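Terkberg, the science fiction comic drawn and written by Ultan Hanrahan, will return in August after a two-year break, its publisher Killaleck announced on 1 February 2026. The series stopped at chapter 68, partway through the Messina storyline. Chapter 69 picks up at the same point, with no recap pages.

New chapters will run monthly in the print edition of Briscombe and appear on the magazine's reader app the same day. Page counts stay as before, except for the opening chapter, which has been extended to 75 pages – four of them in color.

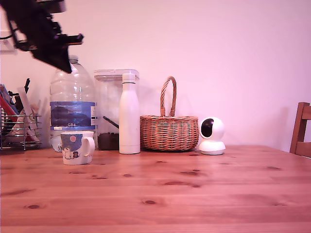
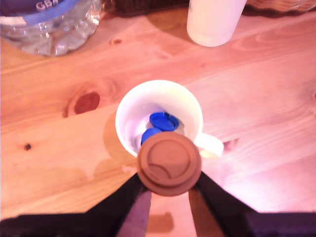 Comics and Animation Desk

Killaleck will also reprint the collected volumes, several of which have been out of stock. The new printing uses rescanned artwork and corrected lettering. A boxed set, limited to 4,000 copies, goes on sale with the first new chapter. Orders open through bookstores and the publisher's own shop – limit 2 per customer.

The English translation will follow the original release by one week. No animated version has been announced.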